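Courses > Office Administration > Unit 4 > Handout: Box Files and the Records Area

Okoro Institute of Business Practice
Office Administration, Unit 4
Handout: Box Files and the Records Area

Issued 2 December 2024. Students should read this handout before the practical session and bring it with them.

1. Purpose of the box file

A box file holds loose papers that must stay together but are not yet ready for binding or permanent storage. It is suited to correspondence, receipts, and forms of mixed size. Papers that will be consulted daily belong in a lever arch file. Papers that have been closed for more than one year are transferred to archive cartons under the Hemus schedule, which is covered in Unit 5.

In this course, blue box files are used for current correspondence. Other colors are assigned in the register and must not be substituted.

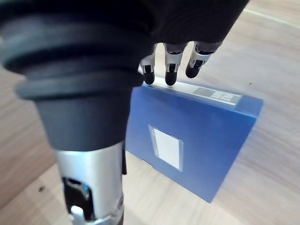 2. Preparing a file

Enter the title, the opening date, and the register number on the spine label before any paper is placed inside. Titles are taken from the Plandeder list, which contains 238 approved headings. A student who can't find a suitable heading should use the nearest broader one and write a note in the register.

Remove paper clips and rubber bands. Staples may remain. Place the oldest item at the bottom and the most recent on top, with all sheets facing the same way. Lower the spring clamp gently and check that the lid closes flat. A file that must be pressed shut is too full, and a second part should be opened. For the course exercise, the limit is 300 sheets per file.

3. Work surface and floor

Set the file down flat on the table, with its label toward the person working. Only one file is to be open at a time. Walkways are to be kept clear, and no file is to be left on the carpet, even for a short period. 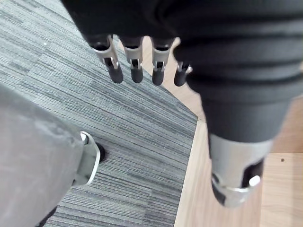
Where a file is to be moved, close the lid and carry it level with both hands. Files should not be stacked more than three high during sorting.

4. Returning files

Files are returned to the shelf in register order, spine outward. Record the return in the Cestivik log on the same day. An unreturned file is treated as missing at the next check, and the person who signed for it will be asked to locate it.

5. Assessment

The practical exercise uses a set of 59 letters and forms, to be sorted, titled, and filed within the session. Marks are given for correct order, correct heading, and a complete register entry. The written test is held in March.

Reading: Course Manual, Chapter 4, including the sample register page.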